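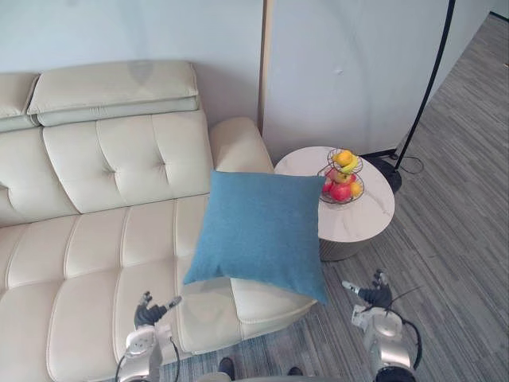 Anyone rented the Vidum two-arm robot for living room tidying? Worth it?

Posted by Nam-gil Yook

Looking at the Vidum, the two-armed one with actual hands. Anau rents it by the month, 520 and then 139 for the setup visit, which they say you can't skip. I do short-stay apartments, four of them, and the thing that eats my time is turnover. Not the deep clean, I have a person for that. Just the stupid stuff. Pillows back where they go, blanket folded, remote on the table, fruit bowl straight.

What I want to know:

Can it put a sofa pillow back so it looks like someone meant it. Not just dropped on the seat.

Does it need somebody standing there the whole time. Sales page says "light supervision" and I don't know what that means in hours.

Cables. My places have floor lamps and the cords are all over. Does it get stuck.

Also is the setup fee one time or per apartment?? Asked Anau on Tuesday, nothing back yet. Their demo is all on a leather couch with the big puffy seats and mine are flat fabric, so no idea if that matters.

Thanks, in a rush, will check back tonight.

Magdalini Liapis

Had one for February, one month, then sent it back. Not because it was bad. Didn't have enough for it to do.

Pillows: yes, mostly. Plain square ones it gets fine. It comes in from both sides with the hands, squeezes, lifts, sets it against the arm of the couch. Slow. If you want it standing on a corner, or that karate chop thing in the top, forget it. Round bolsters rolled away from it every time. Flat fabric seats should be easier if anything, on my leather one the pillow slid and it had to go again.

Somebody standing there: first week yes, all of it. You walk each task through with their app and stay near the stop button. After that I was in the next room with the door open. I would not leave the building. The contract says you can't anyway, read section 2, it's short.
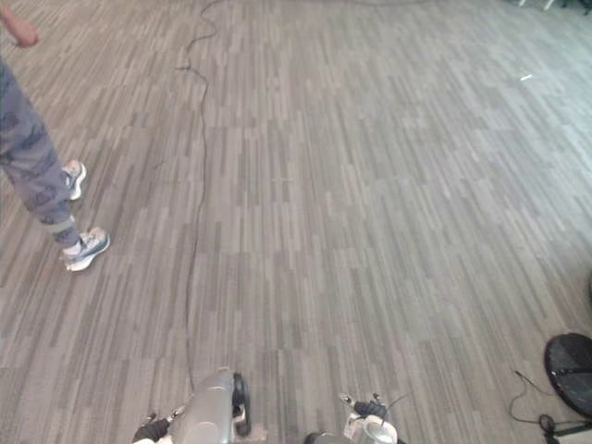 Cords are the part I'd worry about. Mine never got badly stuck but I was picking them up ahead of it, which kind of defeats the point. Thin black cord on a streaky gray floor is the worst, I missed those myself half the time. Ended up clipping everything along the baseboard. Took an afternoon, wish I'd done that on day one. Small trash it ignored completely, bits of paper, whatever. It isn't a vacuum and it doesn't think it is.

Setup fee was per address for me. So for four apartments do that math before you sign. And moving it between places is on you, it's heavy and the case doesn't fit in my hatchback.

For turnovers I'd say no, unless your places are all in one building with an elevator. Happy to send you my task list if you want to see what I had it doing, it's not long.

rallis_owner_pdx

get the Rallis instead. bought mine used for 1,412 and no monthly anything. only one arm but who needs two for a pillow

Magdalini Liapis

The Rallis bolts to a table though? He needs something that gets around a room. Unless there's a newer one.

rallis_owner_pdx

mine is on a cart. you push it

Nam-gil Yook

Ok this helps a lot, thank you Magdalini. Per address kills it for three of mine, they're all over town. Might still try it in the Purnport one, that's ground floor and I'm there most mornings anyways. Yes please on the task list.

One more thing if you see this, did they charge you for the pickup at the end or is that in the monthly? And did the hands leave marks on anything, I have one light colored chair I'm nervous about.

Magdalini Liapis

Pickup was included. No marks that I found but I kept it off my good chair so cant really tell you. Wipe the fingertips first, they pick up dust. Sending the list now.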